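Dronwood issues revised clearing procedure for treatment rooms

Applies from June to all Dronwood sites, including Utedby and Hestard

Dronwood has published a revised procedure for clearing small waste from treatment couches and work tables between appointments. It covers wrappers, tissue, light plastic bags and similar soft items left on a covered surface. Sharps, liquids and used blades remain under the existing rules and are outside its scope.

The procedure follows a review carried out at the Utedby site, in which 864 clearances were logged over two working months. The review found that most of the time spent on a clearance went on walking between the surface and a fixed bin. Moving the bin to the surface shortened the task by up to 300 seconds per shift. Staff at Utedby have kept the new arrangement.

Ladan Tabrizi, who led the review, said: "Soft waste is light and catches on textured cloth. If the bin is a few steps away, items get dropped and picked up twice. We wanted the open bin right up against the cloth before anyone starts."

Clearing in a treatment room
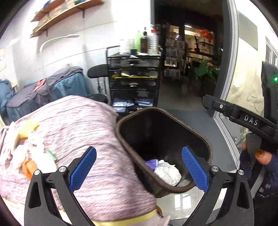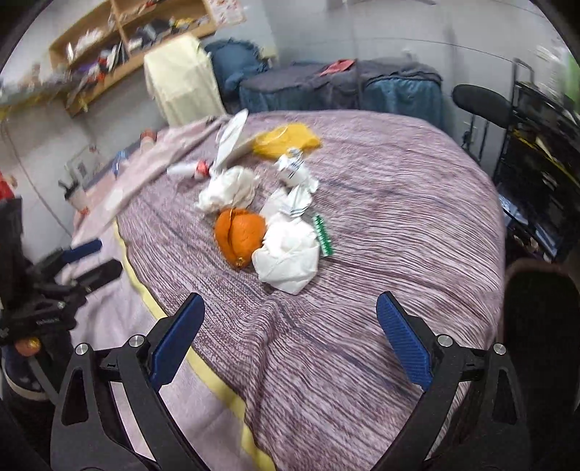 Main changes

Bin position. An open bin is brought to the edge of the couch or table, with the rim close to the cloth. It goes back to its place by the wall when the surface is clear.

Order of work. Wrappers and bags are lifted first, one at a time, then tissue. Narrow items such as strips are taken last — they are easily hidden under a bag and should be looked for.

Cloths. The cloth stays on the surface during clearing and is not shaken over the bin. It is changed afterwards in the usual way.

Bin contents. Foil and plastic go in the same bin as tissue at this stage. Sorting takes place in the back room, where the separate containers are kept.

Supply

Bins for the new arrangement will be supplied by Fiadzo. The first order is for 400 units, with delivery to Hestard before the remaining sites. Dronwood has also printed 2,000 copies of a single-sheet version of the procedure for display in treatment rooms.

Existing bins may stay in use if they stand firmly when open and have no sharp edges at the rim. Site managers should report damaged bins through the normal stock form.

Copies of the full procedure are available on request from the Dronwood press office.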